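Flilley (dish)

Updated in September, by Jonalyn Yap

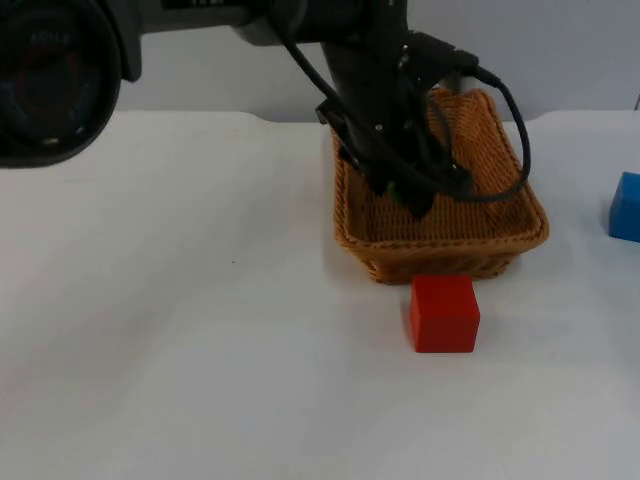

Photo: Beat Gisler

Flilley is a baked dish of sliced potatoes, onions and sour milk, known mostly in the hill town of Nokwood and the farms near it. It is eaten as a main meal in the evening, or cold the next morning with pickles. The name is used for the dish and also for the deep clay pot in which it was baked in former times.

Origin of the name

The origin of the word is not certain. Alois Plattner, who collected kitchen words in the district, connected it with an old local verb for laying roof shingles, as the potato slices overlap in the same manner. Liesl Bühler did not accept this and pointed out that the oldest household notebooks write about whole potatoes, not sliced ones. In these notebooks the spelling changes often, sometimes on the same page.

Preparation

The potatoes are peeled and cut in slices as thick as a coin. They are salted and left to stand while the onions cook slowly in butter. The pot is greased and filled in layers, with potatoes at the bottom and on top. Sour milk is beaten with 2 eggs and a spoon of flour, then poured over until it reaches the last layer. The flour is necessary, because without it the milk separates in the oven.

Baking was done in the falling heat of a bread oven, after the loaves came out. In a modern oven the dish is first covered, and the lid is removed near the end so that the top becomes brown. It should rest before it is cut - a hot flilley does not hold its shape.

Variations

In the upper part of the town, caraway is added to the onions. The farms on the Goten side use leeks in spring and put a layer of stale bread under the potatoes. A version with smoked fish is served in winter, but older cooks do not always call it by the same name. Student kitchens often replace the sour milk with plain yogurt, thinned with water. The taste is close, although the crust stays paler.

Teaching and revival

The dish was seldom cooked by younger people until the Holzer cooking school put it in its beginner course. The course was planned by Justinas Luik for people who had never cooked for themselves, and it takes 18 students at a time. The school's printed recipe gives 100 grams of butter, which Bühler considered too much. The school later published a collection of 1,034 local recipes, in which flilley has four entries, one of them sweet, with plums.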